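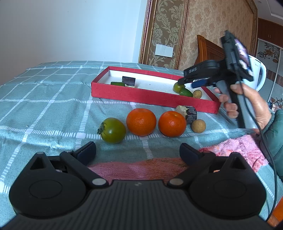

Celtgate replied that 2,000 demonstrations would not be enough if the objects kept turning up in the same order, and asked that the order be changed between takes.

Projects > Elach > Minutes > April

Print this page | E-mail this page

Item 3. Hand-held gripper recording, fruit into box
3.1 Request accepted. Order to be drawn by script before each take.
3.2 Bastos reported 11 takes rejected for lost tracking. Raw files to be kept.
3.3 Labels: "lime" and "green tomato" remain separate classes.
3.4 Training split on Istness held over until the labels are checked.

Action: Bastos to circulate the script.
Meeting closed 9 p.m.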